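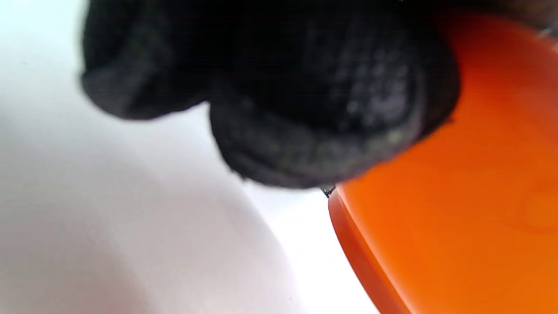 Koketen Plastic Housewares List

Version 2
Maintained by Li-hua Cheung

What is in this folder

The Koketen list is a table of used plastic things for the home: bowls, lids, tubs, dustpans, trays, buckets, colanders, toy parts, and also many pieces which we could not name. All of them passed over the sorting table in the Milley storeroom before they went to the resale shelf, to the parts box, or to recycling. Every piece was handled, wiped, looked at from both sides and written down.

The table has 288 items. For these items there are 1,705 handling notes, so most items have several notes and a few have only one. A handling note is one line of text about one thing that was done with the item, for example "lid pressed on at the corners, left back corner lifts again."

I made the list at first for my own use, when I wanted to know which lids belong to which tubs. Then other people who sort secondhand housewares asked for it, and I cleaned it so that it can be read without me in the room.

Files

items.csv
One row for each item. This is the file you should open first.

notes.csv
The handling notes. Each row points to an item by its item number.

lids.csv
Pairs of lid and container that were tried together, with the result. Also the pairs that did not fit are kept. Please do not delete them, they are the useful part.

words.txt
The list of allowed words for color, finish, edge and damage. If you add items, use only these words, or add a new word to the file and explain it in one sentence.

changes.txt
What was changed from the first version to this one.

Columns in items.csv

item
The item number. Numbers of withdrawn items are not used again, so there are holes in the sequence. This is correct and not an error in your copy.

kind
A simple name such as bowl, lid, tub, tray, bucket, dustpan, toy part. When we did not know what the thing was for, the kind is "unknown" and it stays so until somebody finds out. I prefer an honest "unknown" to a good guess. In the first version I guessed too much, and one "soap dish" was in fact the drip tray of a plant pot.

color
One main color from words.txt. See the longer remark about orange further down.

finish
Glossy, matte, or between. "Between" is for a surface that gives a soft reflection but no clear one. Many old pieces are glossy on the outside and matte on the inside from scrubbing. In this case the outside is written.

edge
Rounded, sharp, rolled, beveled or broken. The edge is judged with the eye first and then with the finger in a glove. If the two do not agree, the finger wins.

marks
Any text or symbol molded into the plastic, copied exactly, with capital letters as they are. Empty if there is nothing. If there is something but it cannot be read, the cell has the word "unreadable." Empty and unreadable are not the same.

damage
None, scratch, crack, stain, melt, chew, or missing piece. More than one is possible, separated by a semicolon.

goes_to
Shelf, parts or recycling. This is the decision on the day. It says nothing about what was sold later.

Columns in notes.csv

item
The item number, as above.

step
Unpack, wipe, inspect, try lid, stack, or set down.

hand
Bare or gloved.

note
Free text, usually short. The spelling was corrected but the grammar was left as the person wrote it. Some of the notes are mine and you will notice which ones.

How the things were handled

Boxes arrive at the storeroom taped and mixed. We open a box on the floor, not on the table, because grit from the bottom of a box scratches the other pieces. Then we take out the flat things first (lids, trays, cutting boards), then the deep things, and at last whatever is left in the corners, which is mostly small toy parts and measuring spoons.

Each piece is wiped with a damp cloth and laid face up. Large bowls and buckets are held by the rim for this. A rim that is rolled outward is easy to hold, a thin rim with a straight edge bends under the fingers and should be supported from below with the other hand. In the notes you will find this as "rim bends" or "rim holds." These two phrases are used always in the same way, so you can search for them.

Gloves were worn for unpacking and also for most of the inspecting. Thin knit gloves are good for this work. One feels a crack through them quite well, and the piece does not get fingerprints after it was wiped. They are not good for greasy items, where the fabric takes the grease and carries it to the next five pieces. For greasy items we worked with bare hands and washed them after. The column "hand" tells which way it was.

Trying lids is the slowest part. Place the lid loosely, turn it until the corners agree, press at two opposite corners, then at the other two, and go once along all the sides with the thumb. Do not hit it with the flat hand. Old lids crack at the corner when they are hit, and then you have neither a lid nor a result. For each tub we tried up to 15 lids before we gave up. In lids.csv the result is one of: fits, fits with force, lifts, does not fit.

A remark about orange

Orange gave us more trouble than all other colors together, and I want to explain what was done so that you can repair it if you do not agree.

One orange piece can look deep and almost red where it is in the shadow and much lighter, like a tangerine, where the lamp reaches it. Two people wrote down the same colander as "red" and "orange" on the same Tuesday, and when I looked at it I understood them both. Under the ceiling lamp of the storeroom the difference is stronger than by daylight at the window.

In version 2 there are three words only: red, orange and yellow. The words "coral," "rust," "salmon" and "dark orange" from the first version were removed. The rule is to take the piece to the window, turn it so that its largest flat area faces the light, and write the color of that area. The rim is ignored. A rim often looks darker than the face next to it and it misleads the eye.

Faded pieces are written with the color they have now. If the underside shows the older, stronger color, this is in the notes.

White and cream were never separated well. If your work depends on this difference, please do not trust the column.

Known problems

The list is not a fair picture of what is in kitchens. It shows what people give away. Containers without lids and lids without containers are far too many, and good mixing bowls are few.

The storage tubs from the Thakur boxes were already sorted once before they came to us. Broken ones had been removed. If you compare damage between sources, leave the Thakur rows out, or treat them separately. They have "Thakur" in the column source.

The column source is empty for the oldest part of the list. I tried to reconstruct it from the box labels and could not.

"Melt" and "stain" are confused in several rows. A brown ring at the bottom of a bowl can be tomato or can be a hot pan, and with a glove on you do not always feel if the surface is sunken. Rows where I am not sure have a question mark in the note.

Toy parts were described by people who have children and by people who have none, and the notes are very different in detail. I left them as they are.

Weights are not included. The kitchen scale was changed in June and the old and the new one did not agree, so I removed the whole column. A wrong weight is worse than no weight.

What the list can be used for

It was used for planning shelves, for teaching new people how to look at a piece, and for matching lids. The Plivo swap table uses a shortened copy with only kind, color and goes_to, printed on paper and kept in a plastic sleeve.

Please do not use it to decide if a container is safe for food. We did not test anything. The column marks may contain a recycling number, but a number in a triangle tells you the type of plastic and not its condition after many years in someone's dishwasher.

It is also not a price list. Please do not write to ask for the prices.

How to add items

Copy an existing row and change it, this avoids most mistakes with the columns. Take the next free number. Fill in kind, color, finish and edge on the same day while the piece is in front of you. Marks and damage can be done later, but write "later" in the cell so that it is not taken for empty.

Write at least one handling note. A note should say what was done and what happened, in this order. "Nice bowl" is not a note. "Stacked inside the larger yellow one, sticks, came off with a twist" is a good note.

If you want to correct a row that is not yours, do not overwrite it. Add the correction to changes.txt with the item number, and I will go through these when I prepare the next version.

Terms of use

You may copy the list, shorten it, translate it and print it. Please keep the name Koketen and the version number on the copy, so that people with questions know which table they are holding. Translations of words.txt are very welcome, especially if your language has a good word for the finish that I call "between."

Contact

Questions go to Li-hua Cheung at the Milley storeroom. Leave a note in the tray by the door with the item number on it, or bring the piece with you if you still have it.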